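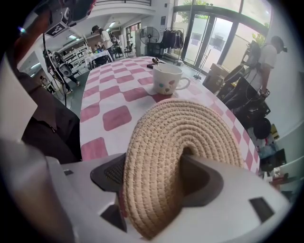 A coiled rope coaster held above a table laid with a checkered cloth

A rope coaster is a small flat mat made from cord or braid wound outward from a central point and fixed so that each turn lies tight against the one before it. It is placed under a cup, mug or glass to protect a table or tablecloth from heat, drips and rings. Larger mats made the same way are sold as trivets or placemats, depending on diameter.

Construction

Most rope coasters are round, as the spiral is the simplest form to wind and leaves only two cord ends to secure. The inner end is folded under itself or stitched flat at the centre. The outer end is tapered, tucked beneath the last turn and sewn down. A poorly finished outer end is the usual point of failure.

Three methods of joining are in general use. In sewn work, a zigzag stitch is run across neighbouring turns, and the thread shows as a regular line on both faces. In laced work, a needle is passed sideways through the body of the cord, leaving the surface clear. In glued work, the coil is bonded to itself or to a backing of felt or cork. Glued coasters are the quickest to make but tend to separate when washed.

Braided cord gives a flatter surface than twisted rope of the same thickness and is less likely to unravel when cut.

Materials

Cotton is the most common fibre. It absorbs drips readily and is usually sold undyed or in pale colours such as beige and cream. Jute is stiffer and coarser, sheds fibre in early use and may mark a polished surface. Paper cord and seagrass hold their shape well but stain easily. Polyester cord dries quickly but can soften under a hot pan, and is generally limited to cold drinks.

The Trevaskis pattern

In craft teaching the term Trevaskis coaster refers to a laced cotton type described by Hanne Savolainen in a workshop booklet. It uses 6 mm braid, laced at every quarter turn, with no backing. Jolene Fairweather later published a variant with 7 mm braid and a doubled outer turn, intended for heavier mugs. The two are otherwise identical and are often sold under the same name.

Use and care

On a covered table, a coaster limits the transfer of moisture to the cloth. A coil with a raised centre will rock under a flat-bottomed mug. This fault, known as doming, results from winding the cord too tightly, while slack winding produces a wavy rim. Mild doming can be corrected by dampening the coaster and drying it under a flat weight.

Cotton coasters may be hand washed in cool water and dried flat. Machine drying causes uneven shrinkage between the cord and the thread. Jute and seagrass should be wiped with a damp cloth and not soaked.

See also

Trivet
Placemat
Coiled basketry
Tablecloth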